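The Long Morning Before the Tray Goes Out
How a two-armed serving cell gets looked after, one gripper finger at a time

Phúc Châu likes to be in by six-thirty, when the building is still making its little overnight noises and the coffee is the only thing awake besides him. He hangs his jacket on the same hook, says good morning to the cell (he does, I heard him), and then he puts his palm flat on the table and smooths the brown cloth from the middle outward, the way my grandmother used to do before company came.

"If there's a ridge in the cloth, the tray rocks," he told me. "If the tray rocks, I spend the afternoon blaming the arm."

The cell belongs to Feltent, a small company that has spent the past couple of years teaching a pair of white arms to put together snack trays. The customer asks for a drink and a bite, the arms pick them out and set them down, and the tray goes off to whoever is hungry. It sounds like the simplest job in the world, and I'd have said so myself before I spent the better part of a February week on a stool next to it. What I came to see was the other part of the job, the wiping and tightening and squinting, and there turned out to be such a lot of it that I went home each evening with my own shoulders sore just from watching!

The morning begins with the grippers. Phúc goes over the black fingers with a dry cloth first and a barely damp one after, and he bends down close and looks along them toward the window to see whether they still meet evenly. Bread leaves more behind than you would think. So does anything with sugar on it. The finger pads come from a supplier called Plostico, and he keeps the spares in an old mint tin in his shirt pocket, which means that he rattles faintly wherever he goes. A set of pads lasts him 501 picks, or that is where he has drawn the line, anyway. I asked him why not an even 500 and he looked a bit sheepish. The first set he ever logged carefully began slipping on pick 502, and he has been changing them one pick before that ever since.

Next comes the stock, and this is where Yvette Friesen takes over. Yvette ran a bakery counter for a good long stretch of her life before she came to Feltent, and she lays out the table with a shopkeeper's eye. Things that stand up go on steps so the ones behind can be reached. Things that crush go in baskets. The tray that's being filled gets the middle and everything else keeps a respectful distance from it. She has a paper plan taped inside a cupboard door, much penciled over, and she hardly ever looks at it.

The bread goes in its own basket off to one side, and it is the bread that they check first once the power is on. A bottle is a bottle, Yvette says, it's the same shape at nine as it was at eight. A bun has opinions. Phúc starts the gripping force low and brings it up by tiny amounts between tries, watching the crust the whole time, with his chin practically on the table. 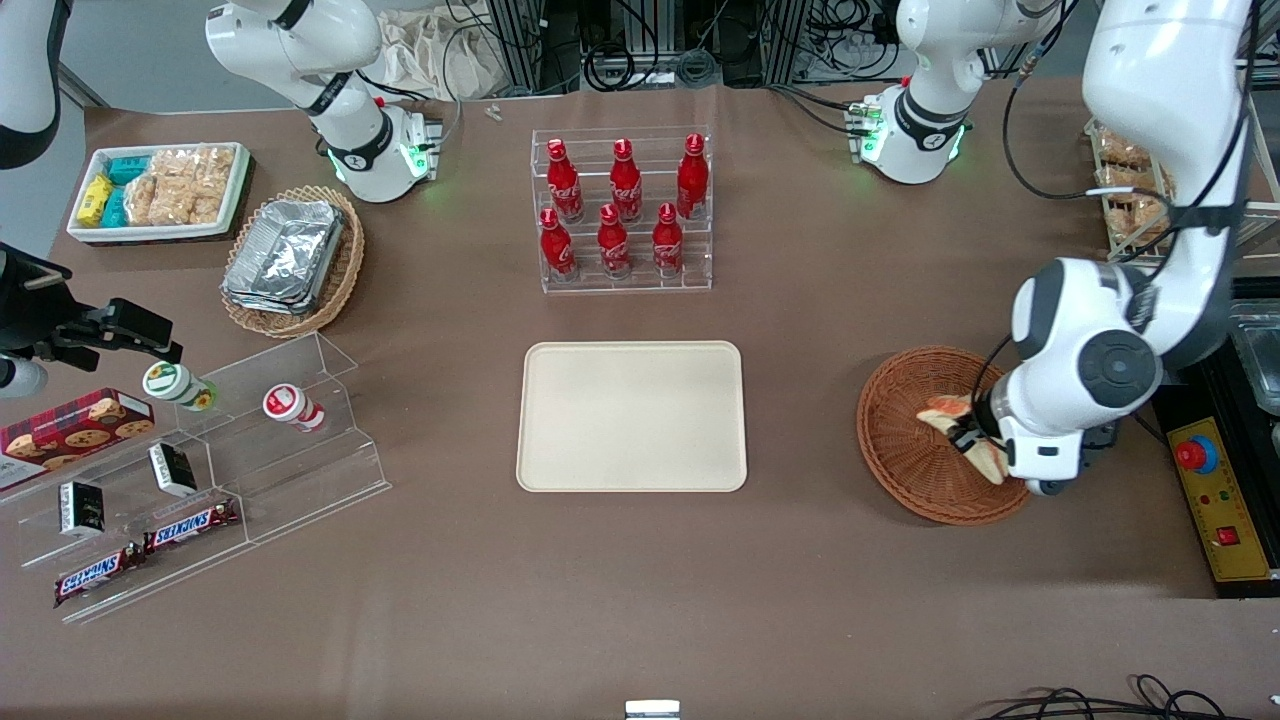
The gripper closes on a folded bun in the wicker basket, with the tray still to be filled.

I had assumed there would be one correct number for the grip, and that somebody would have typed it in ages ago and gone home. There was one, once. Then the weather turned dry, and the buns came in with a firmer outside, and the number that had been perfectly fine started leaving dents. Now they go through the bread check every morning and write the setting down in a green notebook whose cover has been taped back on with what I believe is hockey tape. I leafed through it one lunchtime. It is mostly figures, but here and there Yvette has put in a remark, such as "soft today, be kind," or "Phúc hungry, one bun missing."

The arms themselves need less fussing over than I expected. Once a month the bolts at the bases get checked with a torque wrench that came from Prulwood, the machine shop down the road, and the wrench has a drawer of its own and a sign-out card. Each base bolt gets a stripe of paint pen across the head and onto the plate, so that if it ever backs out even slightly the stripe breaks and you can see it from where you're standing. Phúc showed me one from the autumn that had shifted by about the thickness of a fingernail. He'd kept it! He had it in the drawer along with the wrench, wrapped in a bit of paper towel.

Cables are another matter, and he'll talk about cables for as long as you let him. An arm that reaches down into a basket and turns its wrist, over and over, is also twisting whatever runs along it, and a cable that is happy in one pose can be stretched tight in the next. So after any change to the layout, even moving a basket over by a hand's width, he takes the arms through every position at the slowest speed the controller allows. The whole tour takes 68 minutes. He does it standing up, near the stop button, and he won't have the radio on.

The stop button gets its own test, every day, before anything else is allowed to move under its own program. Yvette presses it while Phúc runs one arm at a crawl, and then they swap, so that both of them have the feel of it in their hands. I was invited to try. It takes a firmer push than I'd imagined, and I'm afraid I apologized to the arm.

After the bread, they go on to the harder thing, which is getting the two arms to share one table politely. The left arm has the bread basket on its side and the right arm has the stepped display with the cookies and the candy bars, and the bottles are in the middle where either one might want them. Between jobs each arm has a place to wait. Working out those waiting places took Phúc most of one winter, he said, because a spot that's nice and clear for one arm is so often just where the other one's elbow wants to be.
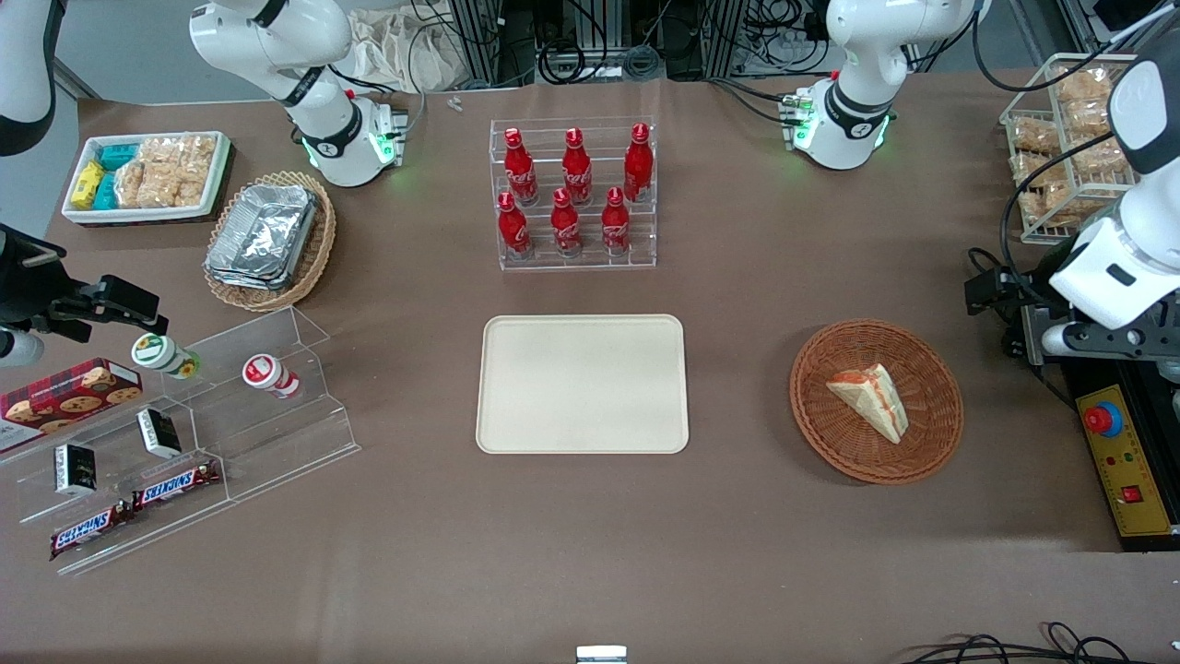
Bottles at the back, a wrapped sandwich in the basket, and a gripper on either side of the table.

Sandwiches got a whole afternoon to themselves while I was there. The wrap is the trouble. It's shiny, and clear film can confuse a camera quite badly when the light comes in low, so Yvette went around the room pulling blinds and turning lamps while Phúc called out whether the corner had been found. Left a little. No, back. There, hold that! They ended up with a lamp bounced off a sheet of white card clamped to a coat stand, and the coat stand is now officially part of the cell. It has a label.

There is a fellow they both mention constantly, by the name of Thái, who built the first version of the program and has since moved to the coast. They still call him when something truly odd comes up. The last time it was a bottle that one arm refused to lift, every time, from one particular spot in the rack. They had changed the pads, leveled the table, and recalibrated the wrist before they phoned him, and he asked them to slide the rack forward by the width of two fingers. The arm had been running up against the end of its reach and was too well brought up to force it. Yvette wrote his advice in the green notebook and underlined it twice.

Feltent hopes to have the cell putting up 600 trays without anyone stepping in, and I don't know when that will be, and neither do they, though Phúc has a bottle of plum brandy in the bottom cupboard for the occasion. On my last day he let me do the cloth. I started from the middle and worked outward as I'd been shown, and he came along behind me and did it again.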